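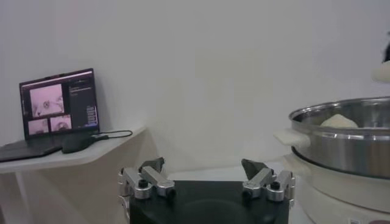
Una olla grande de acero inoxidable sobre una cocina eléctrica blanca.

Cocina y hogar > Legumbres y guisos

6 de julio de 2023 | Por Bram Jacobs

Cómo cocer garbanzos secos para toda la semana

Los garbanzos de bote sacan de un apuro, pero los secos salen más baratos y el caldo de cocción sirve para sopas y arroces. Esta es la forma en que los preparo en casa desde mayo, cuando dejé de usar la olla a presión.

Remojo

Pon los garbanzos en un cuenco amplio y cúbrelos con agua templada y una cucharada de sal. Casi doblan su tamaño, así que deja espacio. Doce horas bastan. Si el agua de tu zona es dura, añade media cucharadita de bicarbonato y enjuágalos bien después. En Rodport el agua tiene mucha cal y sin bicarbonato me quedaba la piel correosa.

Cocción

1. Escurre los garbanzos y tira el agua del remojo.
2. Calienta agua limpia en una olla grande, sin pasar de dos tercios de su capacidad. Cuando hierva, echa los garbanzos.
3. Retira la espuma con una espumadera durante los primeros minutos.
4. Añade una hoja de laurel, media cebolla y una zanahoria entera.
5. Baja el fuego hasta que apenas burbujee y tapa dejando una rendija.
6. Empieza a probar a los 40 minutos. Según la variedad y la edad de la legumbre pueden necesitar hasta dos horas.
7. Sala al final y deja reposar con el fuego apagado.

Si hay que añadir agua a mitad de cocción, que sea caliente. En una placa eléctrica el calor tarda en bajar, por lo que conviene reducir la potencia un poco antes de que rompa a hervir con fuerza.

Conservación

Reparte los garbanzos en recipientes con su propio caldo. En la nevera duran tres o cuatro días y en el congelador varios meses. Para descongelarlos, pásalos a la nevera la noche anterior o caliéntalos directamente en un cazo con un poco de agua.

Para ensalada, escúrrelos y alíñalos todavía tibios. Gordon Hawthorne, lector de Judorby, nos escribe que él guarda el caldo aparte en una cubitera y lo usa para aligerar el hummus. También se puede reducir a fuego lento y añadirlo a un sofrito de tomate.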